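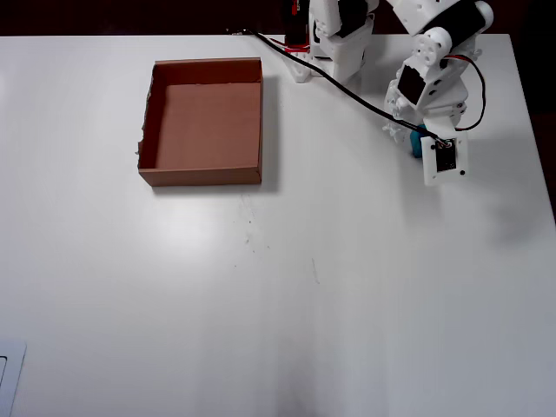
Chapter 7
Faults in Small Servo Arms

7.1 A Dropped Load

A desktop arm at the Gandstead teaching laboratory was set to move blocks from a table into an open box. It completed 118 cycles without an alarm. On the next cycle the gripper closed, the arm lifted, and the block fell before it reached the box. The controller logged the cycle as complete. The arm repeated the fault 22 times before Edith Mamani, the technician on duty, cut the power.

The cause was a gripper servo that had lost torque as it heated up. The controller had no way to learn this. It sent a position command to the servo, waited a fixed time, and went on to the next step. The servo reported its own angle when asked, but the program never asked. A closed gripper and a gripper holding a block were the same thing to the software.

When the servo was removed, its case was too hot to hold. Its cable had also been pulled tight at the connector each time the arm reached full extension. The cable had not failed, but two of its conductors showed wear. Both conditions are common in arms built from printed parts and hobby servos, where the wiring runs outside the links and heat has few paths out of the joint.

7.2 Terms Used in This Chapter

A fault is a defect in a part or in a program. An error is the wrong internal state that a fault produces. A failure is the point at which the machine no longer does its assigned job. In the Gandstead case the weakened servo was the fault, the assumption that the block was held was the error, and the dropped block was the failure.

A silent failure is one that raises no alarm. Silent failures are treated separately in Section 7.5, as the methods used to find them differ from those used for a stalled joint or a lost connection.

7.3 Stall and Overload

A servo stalls when the load on its shaft is equal to or greater than the torque it can supply. Current rises to its maximum and stays there. In a gripper, this condition is part of normal use: the fingers meet the object and cannot reach the commanded angle. The difference between the commanded angle and the measured angle is called the position error. Its size depends on the width of the object and on how far past contact the fingers are told to close.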